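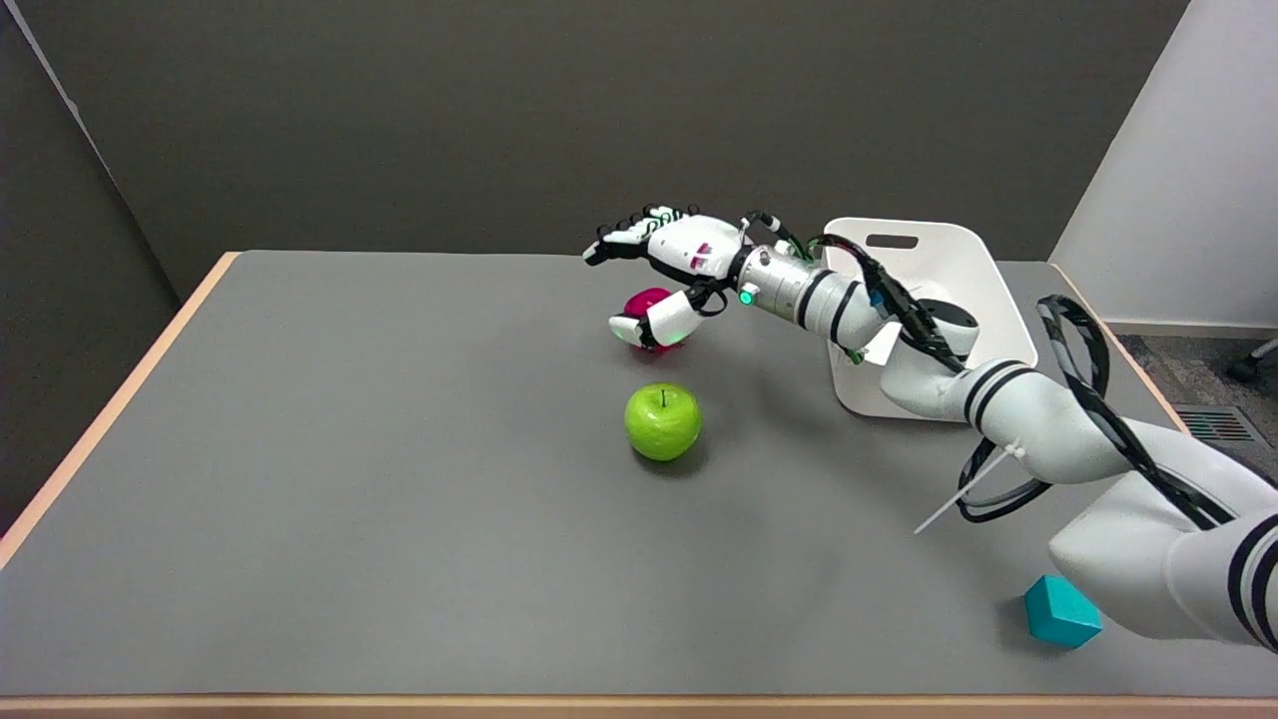 Page last changed: October, 4:00 p.m.

FOR IMMEDIATE RELEASE

Osei Surface Review Doubts the Case for "Focus Gray" Tabletops

Plain gray is a fine color for a table. Whether it helps anyone pay attention is another matter, and Osei Surface Review has seen very little to support the idea.

The independent furniture reviewers released their notes today on the Akska, a matte gray activity table with a light wooden edge, sold by Skarkow to schools, clinics and home offices. Skarkow's sales sheet says the surface "quiets the eye" and makes small objects easier to find, sort and pick up. Osei tried the table over 4 weeks with 61 adults and came away liking the table more than the claims made for it.

"It's a good table," said Afia Laryea, who led the review. "I would put one in my own workroom. I would not tell a school it is going to change how people work, and I wish the seller would stop saying so."

The setup was kept simple. People sat down with a few everyday things of different colors, such as a green apple, a pink ball and a cyan cube, and were asked to find one, move it to a marked spot and put it back. They then did the same on an older table with a cream top, of the sort many schools already own.

Bright things do stand out well against gray. No one who looked at the table disputed that. They also stood out well against the cream top, and most people did the job at about the same pace on both. A pink ball is easy to spot on nearly anything that is not pink. If the sales sheet had claimed that white paper is easier to see on the Akska than on a pale table, Osei would have agreed. It makes no such claim, though for many buyers that would be the more useful one.

The matte finish gets a better report. Overhead lights leave soft, faint reflections on it, and several people who complained about glare on the older table had no complaint here. Skarkow calls the finish "reflection free." It isn't, and the photo at the top of this page shows as much. "Low glare" would be fair, and Osei has asked for the wording to be changed.

Round objects were the weak spot. The sales sheet says the surface "holds what you set down." A ball let go near the edge rolled off it just as it did on the older table. The wooden edge looks nice and feels pleasant under the forearms, but it sits level with the top and stops nothing. Buyers who plan to use balls, beads or pencils should think about a tray. Skarkow sells one separately.

Then there is the price. The Akska costs 300 dollars more than the plain version from the same maker, Valtik, which builds both tables on the same base. Valtik confirmed to Osei that the difference lies in the top and the edge. Skarkow was asked what its attention claim rests on and sent back 2 customer letters. Both were friendly. One was mostly about the delivery.

"People write nice letters about new furniture," Laryea said. "That tells me they enjoyed getting a new table. I'd want a good deal more than that before I spent a school's money on a color."

Osei does not say the claim is false. The review was small, the tasks were short, and a whole day of sorting and handling might show something that a few minutes did not. The reviewers also did not look at children, who are the buyers' main concern in many cases – an open question that Skarkow would be well placed to look into before it prints the next sales sheet.

For now, Osei's advice is to treat the Akska as a sturdy low-glare table with a handsome edge, and to pay the extra only if those things are worth it to you. Anyone with a table that already works can leave it where it is. A sheet of gray paper laid over the top will give you some idea of the effect.

About Osei Surface Review
Osei Surface Review looks at tables, desks and counters for buyers in schools and small offices. It buys the furniture it reviews and takes no payment from makers or sellers.

Press contact
Afia Laryea, Osei Surface Review
Full notes and the task sheet are available on request.

###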